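Londeo Opens Natural Dye Studio and Mail-Order Shop in Dotville

DOTVILLE, January — Londeo, a supplier of natural dyes and undyed yarn, will open a teaching studio and shop in Dotville this month. The studio has dye stoves, a rinsing room and a small yarn store, and it will also handle the company's mail orders, which until now have been packed at its Liao warehouse.

The opening comes with a new line of yarn called Jokton. It is a two-ply wool in a worsted weight, sold undyed and already scoured, so a home dyer can put it straight into a mordant bath after soaking. Jokton will be sold by the skein and in packs of five. A sock weight is planned, but no release date has been set.

Londeo has sold dried madder root, weld, cochineal and ground indigo by mail for several years. Customers often asked where they could learn to use them, and the company had no room for classes at the warehouse. The Dotville building was a bakery before, with floor drains and strong ventilation already in place. New sinks went in over the fall, and the old proofing room is now used for drying.

Classes will run for up to 60 students each month. The beginner course meets for three evenings, starting at 6:30 p.m. The first evening covers weighing fiber, scouring and alum mordanting. The second is spent on madder and weld, and students take home a sample card with a length of yarn from each pot. The third evening deals with overdyeing and with changing shades using iron, including how little iron is needed and what too much of it does to wool.

Indigo is taught separately, as a full-day class. Students make a fructose vat, learn to read its color and smell, and dip their own skeins. They should bring rubber gloves and clothes they don't mind staining. Lunch is not provided, and food is not allowed in the dye room. There is a table in the front shop where people can eat.

All pots, spoons, strainers and thermometers at the studio are kept for dyeing only. Londeo asks customers to do the same at home, and every dye order now ships with a safety sheet covering dust masks for powders, ventilation and the disposal of used baths. The same sheet can be picked up free at the counter.

The shop will carry the full range of Londeo dyestuffs, including a few that are hard to ship in good condition, such as fresh black walnut hulls in season. It will also stock drop spindles, hand cards, niddy-noddies and a shelf of second-hand books on spinning, weaving and dyeing. The books change often and are not listed online. Customers with craft books to sell may bring them in on weekday mornings.

Knitters and weavers who have only a small amount of yarn to dye can rent a stove for two hours at a time. The fee covers the use of a pot, water and mordant. Dyestuff is extra and is weighed out at the counter. Renters need to have taken the beginner course or have some earlier experience with mordants. Only one kind of dye goes in a pot, and yarn must be tied in loose skeins before it arrives — the studio does not have space for winding during rental hours.

Mail-order customers should see little change. Prices for dyestuffs stay the same, and existing orders will be filled from Liao until the stock has been moved. Orders placed during the move may take a few extra days. Returns should be sent to the Dotville address once it appears on the packing slip.

Class places can be booked at the shop counter or through the Londeo order form. Gift certificates are accepted for classes, stove rental and yarn.

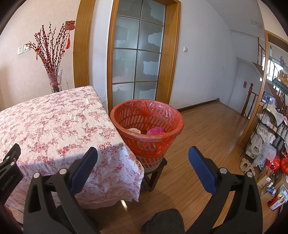 Londeo will also send a printed shade card for Jokton with any yarn order on request. The card shows the wool undyed and dyed with madder, weld and indigo. Shops that wish to carry the yarn can ask for wholesale terms on the same form.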